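Household Skills, Session 4: Loading the Fridge

Thursday's session is one of my favourites, and it's all about one bottle and one cold compartment. Small job, lots to learn! Read this before you come to the Dromcombe room.

Start with the compartment empty if you can. Wipe the floor of it right into the corners, then the raised lip along the front, where drips love to collect. Look at the rubber gasket on the door too – a crumb there can spoil the seal.

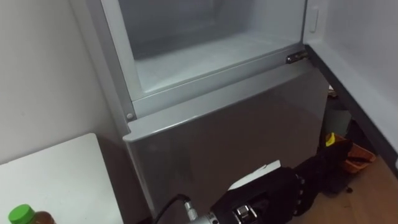
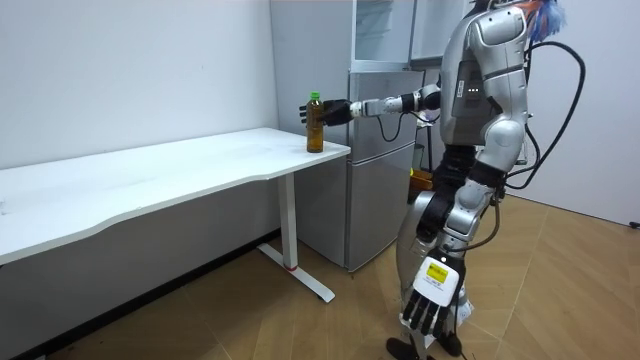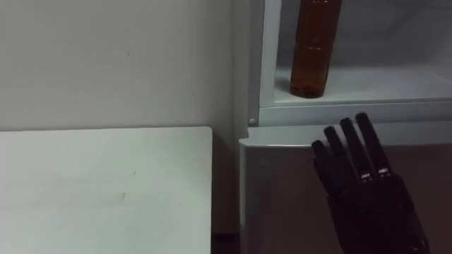
Fig. 4. The fridge at three moments: compartment empty, bottle on the desk, bottle inside.

Tall bottles go in upright. Check the cap is tight, lift the base clear of the lip and set it down flat before you let go. I like mine to one side, which leaves a lovely wide space for boxes and bowls.

To try at home: clear one shelf, put everything back tallest first and draw what you ended up with. Bring the drawing along.

Chutima Kaewkla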